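Publications > Housing and Home Studies > Parari Working Papers > Section 3

3. Small changes made by tenants in rented homes

3.1 Permission and what is asked for

In this section we look at the changes which tenants make inside a rented home, and at how they agree these changes with the landlord. Earlier work by Marsden and Coelho treated mainly the legal side. Our interest is more practical. We wanted to know which rooms are changed first, who pays for the materials, and what happens with the changes when the tenancy ends.

The material comes from interviews with 60 tenants in the districts of Skuneck and Lodhi. All of them had lived in the same home for at least one year. The interviews were held in the tenants' own homes and followed a written guide, which was prepared by Alfie Staniforth and tested in June with three households. Answers were grouped by room and by type of surface: walls, floors, doors and fixed furniture.

Paint was the change named most often, and it was also the one for which permission was most often forgotten. Several tenants explained that they did not think of paint as a change to the building. They had asked in writing about shelves and curtain rails, but they painted a door or a bedroom wall without any message to the owner. One tenant in Lodhi had painted all her inside doors in one weekend and told the landlord only at the next inspection. He accepted the colour and asked her to leave the doors as they were.

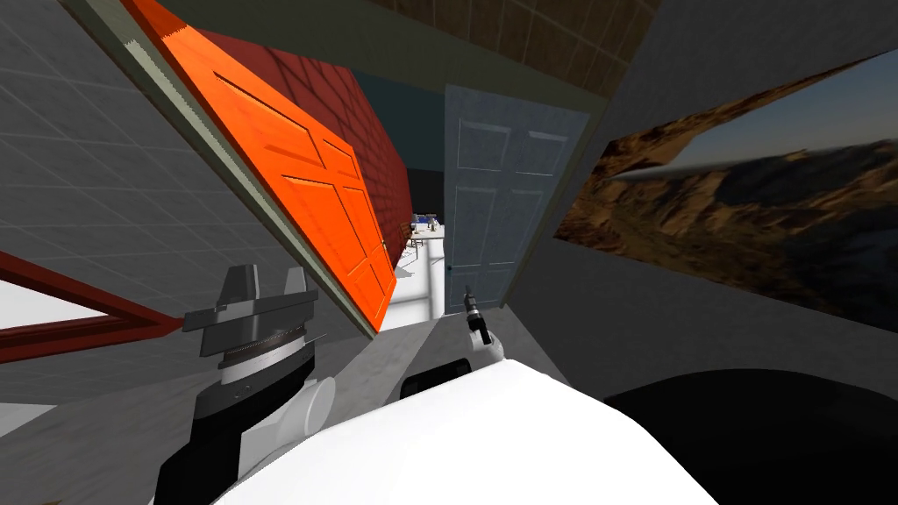 Figure 7. Interior view with orange panelled door, tiled wall and brick wall (computer rendering).

Doors have a special position in the answers. A tenant who does not like the floor can put a rug on it, and a plain wall can be covered with pictures. A door is difficult to hide, and it is seen each time a person goes from one room to another. For this reason we count doors separately from walls in the rest of the paper, although the standard tenancy form used in both districts puts them together under the word "decoration".

3.2 Cost and return to the first state

Nine tenants had a written agreement which said that the home must be given back in its first state. The others had only a general sentence about good condition, and they understood it in different ways. Naylor and Sugden describe the same problem for the older flats in Plundemberg, where the inventory lists the furniture with care but says nothing of colours.

The tenants paid for the materials themselves in most cases. Where the landlord paid a part, he usually wished to choose the colour also, and this was not always welcome. We did not ask for receipts, so the amounts given in the interviews could not be checked. They are therefore not used in the comparison between the two districts, which follows in Section 4.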